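球房开到第九年，他最怕换台呢

十一月的下午三点，球房里只开着靠墙的一排灯。老板在前台后面拆一箱巧克粉，拆完了才坐下来说话。他不愿意在文章里出现名字，说街坊都认得他，写“老板”就行。

这家球房在居民区一栋旧商场的二层，楼下是菜店和修鞋铺。他接手的时候，前一个租客做的是服装批发，墙上还留着挂衣杆的孔。他把孔补了，地面重新找平，从外地拉来第一批球台。店面400平方米，除了球台，还隔出一间休息室和一间放杂物的小库房。

“找平花的钱比我想的多得多。”他说，“旧商场的地，看着是平的，一放水平尺全露馅。球台自己能调，可是四条腿调到头了还差，那就只能动地面。”

他以前在厂里做钳工，对水平、缝隙这些事情敏感。石板拼缝怎么填，库边的胶条硬了怎么判断，他都是自己摸索的。头两年他请师傅上门，师傅干活，他在旁边看，后来小毛病就自己修。只有换台呢，他到现在还是请人。

“台呢要绷得匀。一个人拉不住，两个人力气不一样也不行。我试过一次，自己带着店员干，弄到半夜，第二天客人一打，球走到中袋那儿往左拐。拆了重来，那块呢子就废了。”

他用过三四个牌子的台呢，现在固定用两种。一种叫Greler，织得密，球速快，放在里面几张给常客打的台子上。另一种是Wostent，厚一些，耐磨，放在靠门的台子上，周末来的多是一家人或者几个学生，跳球、戳杆都是常事。

“有人问我为什么不都用好的。好的那种戳一杆就是一个口子，补了也看得出来。靠门那几张，我一年要换一回，里面的能撑一年半。”
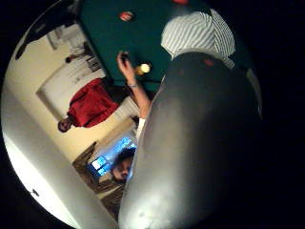
说到呢子的颜色，他有自己的看法。这几年新开的店喜欢用蓝色、灰色，拍照好看，他店里一直是绿的。有供货商拿着色卡来劝过，说换个颜色年轻人爱来，他没有换。他觉得绿色看久了眼睛不累，球放上去也分得清楚，红球和浅黄色的球搁在绿呢上，隔着两张台子也能看见。灰色的他在别人店里打过，灯一暗，几个深色球要凑近了认。“我自己眼睛花了以后才在意这个，”他说，“来我这儿打球的，一半人岁数跟我差不多。”

上午的客人几乎全是退休的。球房十点开门，九点五十楼梯口就有人等。他们不按小时算钱，办的是月卡，每月300元，上午随便打，中午十二点半之前结束。这个价格定了以后没有动过。

有人替他算过账，说上午开灯开空调，再加一个店员的工资，月卡其实不挣钱。他承认是这样，上午这一段基本持平，冬天还要亏一点。但是他不想取消。

“早几年店里生意不行，白天一个人都没有，就是这些人先来的。他们在这儿坐着，外面的人路过一看，里面有人打，才敢推门。”

店里的规矩贴在饮水机旁边：不能在台边放杯子，不能坐在库边上，巧克粉用完口朝上放。最后一条是后来加上去的，原因是有客人把巧克粉扣在木边上，蓝印子擦不掉。规矩不算严，他一般也不去说人，只有坐台子的他会走过去。他说台子怕的是重量压在一个角上，压久了水平就跑了，客人不知道，过后还要抱怨球不直。

球杆是另一笔开销。公杆用的是Obi，便宜，直，弯了就换。皮头他自己粘，每星期拿出一个晚上，把松的、磨平的挑出来，刮干净，上胶，用皮筋勒住，第二天早上修边。他演示了一下修边的手法，刀片贴着铜箍往下走，转一圈，掉下来的皮屑很细。最忙的一个假期，他一晚上粘过21根。

“胶不能多。多了皮头底下是软的，打出去声音发闷。新手听不出来，老客人一杆就知道，杆子给你放回架子上，换一根，也不说。”

他自己也打球，水平用他的话说是“能陪人打”。年轻时在厂里的俱乐部学的，俱乐部只有一张台，呢子上补了好几块，球撞到补丁会跳一下，打得多的人会算着补丁走位。厂子搬走以后那张台不知道去了哪里。他后来托人打听过，没有打听到。

店里每年办一次比赛，报名费收得很低，冠军奖品是一根杆。去年的奖品是一根Tririer的杆，他在货架上放了两个月才送出去，期间有好几个客人想直接买，他没卖。比赛没有请裁判，有争议的球，由当时没上场的人过来看。他说吵起来的时候不多，真吵起来也是为了有没有碰到球，吵完了接着打。

问到将来，他说房租明年要重谈。现在的房东好说话，但商场一层有两家铺面空了，物业想整体改造，改成什么样还没有说法。如果要搬，最麻烦的是石板。一张台的石板分三块，拆下来走楼梯，二层没有货梯，当初上来的时候雇了六个人，一个台阶一个台阶地挪。整张台子连石板带木架大约670公斤，搬一次就要重新填缝、重新调水平、重新绷呢子。

“搬家费我都没细问，”他说，“问了也得搬，先不问。”

四点刚过，楼梯上有脚步声，进来两个穿校服的学生，问靠窗的台子有没有人。他说没有，让他们把书包放到椅子上，别放台上，然后起身去开那张台的灯。

灯亮以后他没有马上回来，拿着刷子顺着一个方向把呢面刷了一遍，又把六个袋口挨个摸了摸。其中一个袋口的皮子有点翘，他用拇指按了按，说晚上再弄。学生已经在架子前面挑杆了，把杆放在台面上滚，看直不直。

“滚是看不出来的，”他冲那边说，“拿起来，闭一只眼，从后头往前看。”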